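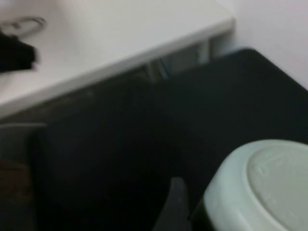 Aisling Carroll wrote on April 1, 2020:

> The Flimholm shift sheet still lists two people on bench prep, and the arm has been doing the container moves for a full rotation now. My question to the list is what those two are supposed to be trained on. The Workon manual covers safe stop and restart and then ends. People are standing next to the cell waiting for it to fault, and they do not count that as a job. Neither do I.

Aisling, the sheet is out of date and I will get it changed. On the training question, what we have so far at the Chacko site is as follows.

Bench prep was one role with three tasks: stage the containers, wipe down, log the lot. The arm took over staging only. Wipe-down and logging stayed with the operator, but the pace is now set by the cell, and that caused most of the complaints. We had the cycle at 13 seconds. At 20 the operators could log each lot as it came through instead of catching up at break. Output per shift went down slightly and the logging errors went down a good deal more, so we kept 20.

Fault recovery is the part with no written procedure. Under the Ustari controller a missed grasp raises code 751, and the default is to hold position until someone acknowledges it. The operator has to judge whether the lid was out of place or the finger pads are worn. We now give each operator 60 minutes on that alone, with the cell at reduced speed and a set of scrap lids. It is not enough for pad wear, which you mostly learn by handling old pads next to new ones.

Two things are still open:

1. Pay grade. Fault recovery was a technician task before the arm went in. If operators do it, the grade should say so. I raised this with the site office and have no answer.

2. Second operator. One person can run the bench at 20 seconds – two cannot both be kept busy. We moved the second to incoming inspection, by agreement, with a review in June.

I can send the recovery notes to anyone who wants them. They are written for the older pads, so check the part number before you use the wear limits.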